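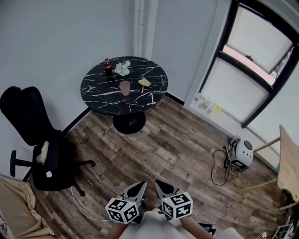

2 min read

Ticket: Booking calendar shows every slot one hour early
Opened by: Knut Kuhlmann
Product: Vovari Scheduler
Status: Resolved

Hello Vovari team, and thank you for being so patient with me on the phone this morning! I promised to write everything down properly, so please forgive the length.

I look after the bookings for Dalsgaard, our little music school. Ever since we moved the website to a new host in February, the public calendar has shown every lesson one hour early. A 4:00 pm piano lesson appears as 3:00 pm, and the reminder email says 3:00 pm too. My own admin screen is perfectly correct, so I didn't notice until a very sweet family turned up an hour before their teacher did.

What I've tried so far:
Cleared the browser cache, on my laptop and my phone. No change.
Logged out and back in. No change.
Deleted one lesson and typed it in again. The new one was early as well.
Turned off the Virnura theme for a few minutes. The calendar looked dreadful, and still early.

We have 372 lessons entered for the term, so I would dearly love to avoid fixing them by hand.
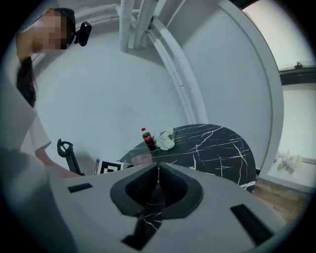
Reply from support, 11:20 am
Hi Knut, thanks for such a thorough write-up. Your lessons are stored correctly, so please don't edit any of them. Could you open Settings, then Region, and tell us what it says under "Display time zone"? It's a separate setting from the one on your admin profile.

Reply from Knut, 1:45 pm
Well, there it was — the display zone was one hour behind ours. I changed it, pressed Save, and the calendar came right after I reloaded the page. The reminders waiting to go out still say 3:00 pm, though. Do they need a nudge?

Reply from support, 2:10 pm
They do. Go to Messages, then Queue, and choose "Rebuild all." With nearly 600 reminders waiting it may take a little while, so leave the tab open.

Reply from Knut, 2:40 pm
All rebuilt, and I've checked a good handful against the paper diary. Every one matches. Please close this with my warmest thanks, and I'll go and telephone that family again.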